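Packing Night Outgrows the Back Room in Ludgate

August
By Kazimiera Pawłowska

LUDGATE – The parcel drive that started in Stanisława Brzozowska's garage has reached 1,433 boxes, a figure she announced on Monday evening with the expression of someone who has just been handed a dental bill.

The drive collects unopened household goods from people who are moving away and sends them on to people who have just moved in. In theory this means soap, sponges and dry pasta. In practice it means whatever was at the back of the cupboard, including nine fondue forks and a case of birthday candles shaped like the number four.

Sorting happens on the long table at Paketti, the shipping shop on the corner, which lends the room after six. Food goes in one box and anything under pressure goes in another, a rule adopted last winter after a can of whipped topping met a bag of flour. Brzozowska would rather not discuss it.
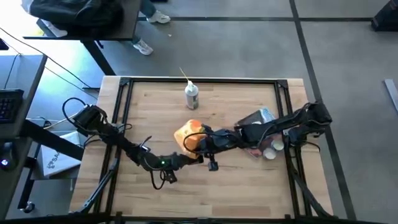 Spray cans remain the main source of argument. They can't go by air, they don't stack well and everybody seems to own three of them. The current policy is that a can travels upright, by road, with its cap taped down. A competing policy, favored by the younger packers, is to leave it on the table until somebody else deals with it.

Bright packages are easier. They go out first, on the grounds that they're simple to spot and usually still have their labels. Angular ones get wedged into corners. Round ones are regarded as a personal insult.

The shop has set aside shelf space for 400 boxes at a time, and the drive is already using it all, plus a stretch of hallway that the fire code has opinions about. Brzozowska has asked for a second table. Paketti has offered a second roll of tape – with a dispenser, to be fair.

Drop-off is open every evening until eight. Donations should be sealed, in date and small enough to lift. Candles shaped like the number four are no longer being accepted, though other digits will be considered.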